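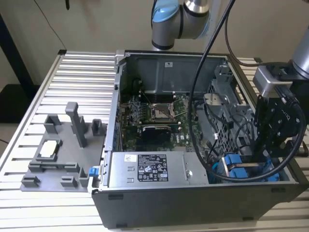
Can you run digital signage from an old office desktop instead of buying a dedicated player? For one or two screens showing slides and a schedule, a used desktop with a solid state drive does the job fine.

Blog > Displays > Lobby screens

16 February 2022

I look after four screens at the Halton building. Until last June they all ran on little Pellano sticks that plugged into the back of the TV. The sticks were cheap, and they dropped off the wireless every time the router updated. I got tired of walking down to the lobby with a keyboard.
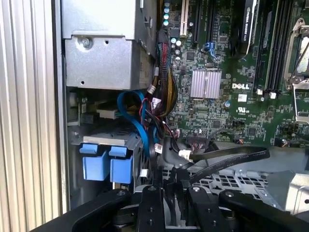
So I moved the two lobby screens to a desktop in the closet behind the front desk. It has a wired connection and two video outputs, which saved me buying a second player. The signage software is Deltamell. I set it to start at login and turned off sleep, the screen saver and the update pop-ups. Skip that last one and visitors get a restart notice over the cafeteria menu.
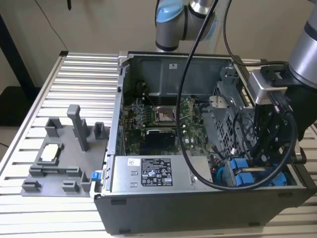
The cable run was the part I got wrong. I bought passive HDMI, and the far screen flickered at anything above 720p. Aravind Pisharody from the second floor lent me a pair of extenders that run over network cable, and the flicker stopped. I bought my own set the next week. With the extenders, two wall mounts and a new drive, the whole thing came to $425. The quote from Bautista for two commercial players was $574 before mounting.

This website uses cookies to remember your preferences. Accept | Settings

The upstairs screens are still on the sticks. They only show room bookings, and people up there don't complain much. If I move them, I'll need a second desktop, and there's no closet on that side of the building. I also want to try Deltamell's offline mode first. It's supposed to keep the last playlist on the drive when the network is down, but I haven't pulled the cable to check.
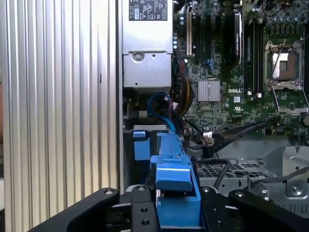 Inside of a desktop tower with a green Dell motherboard.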